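Ventura Library Opens Monday Sign-Up for Houseplant Exchange

The Ventura Public Library will accept registrations beginning Monday for its fall houseplant exchange, to be held in the community room in November. The program is open to all cardholders and is free of charge.

Residents may bring up to 3 healthy potted plants or rooted cuttings and take home the same number. Plants should be labeled with their common name and checked for insects before drop-off. Staff will decline any plant that shows signs of disease. Containers more than 8 inches across will be placed on a separate table near the side entrance.

Last year's exchange drew 100 participants, and 410 plants changed hands. Attendance this year will be divided into morning and afternoon sessions to ease crowding in the hallway.

"Many residents asked for more time to speak with other growers, and the two sessions will allow for that," said Araceli Arellano, the library's adult programs manager.

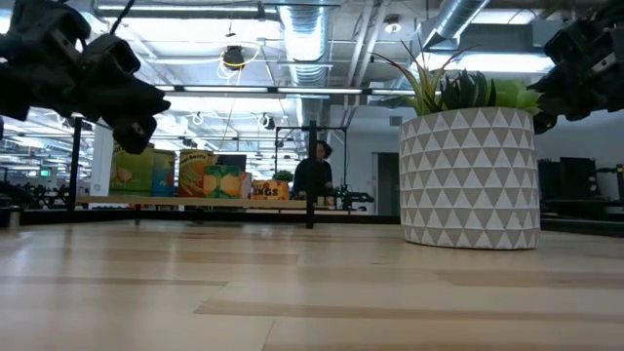
A short talk on winter watering and indoor light will open each session. Printed care sheets will be available in English and Spanish. Registration may be completed at the front desk or by telephone during regular library hours. Plants left at the close of the afternoon session will be offered to local schools.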